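Evangelista Technical College > Student Projects > Robotics Practicum > Gallery

Home | Courses | Projects | Lab Hours | Gallery | Contact

Spill Response Task, Summer Practicum
Posted Sunday, August 3, 2025

The July section of the robotics practicum at the Estport lab worked on a single tabletop task: handle a paper cup, find a spill, wipe it with a cloth. Students teleoperated the arm to record demonstrations, then trained a policy on the result. The section recorded 481 demonstrations over 16 lab sessions. After screening for dropped frames and operator error, 70 were set aside and the rest went into the training set.

Both views come from the wrist camera, the only camera the policy is given. Students selected them for the project report and wrote the notes.

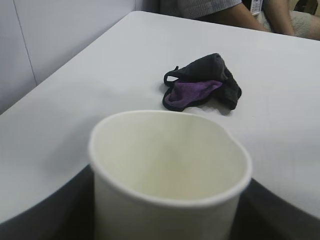

Photo: Bromthorpe Robotics Practicum, wrist camera

Paper cup between the fingers. Grip width is the main variable at this stage. A disposable cup deforms well before the motor current shows a clear rise, so the close command is limited by position and the current reading is used only as a backup. Students tuned the limit by hand, one cup at a time, and logged each value in the Flekico console.

At this range the cup takes up much of the lower image and covers part of the table. Two groups tried cropping the input to recover resolution on the cloth. The crop removed the fingertips as well, and grasp timing got worse. The full image was restored for the final runs.

Cup placement is scored separately from wiping. A run passes the first stage if the cup is released upright and stays inside the marked tolerance in the log — contact with the cloth during release is recorded but carries no penalty.

For the second stage the operator opens the gripper wide and approaches the cloth from above. The cloth is left bunched at a random orientation between runs. A flat cloth was easier to segment but harder to pick up, as the fingers had nothing to close on. 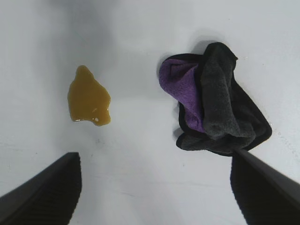

Grasp point selection was the most common source of failure. Closing on the edge binding gives a secure hold but leaves most of the cloth hanging to one side, and the wipe path then has to be offset to compensate. Closing on a thick fold gives better coverage and a higher slip rate. The final policy was trained on fold grasps only.

Second-stage success on the last evaluation day was 82 percent. Runs in which the cloth reached the liquid but left a visible film were scored as failures.

Logs and gripper settings are on the section's shared drive. The fall section will repeat the task with a second cloth type.

Contact the lab office | © 2025 Bromthorpe Robotics Practicum | Back to top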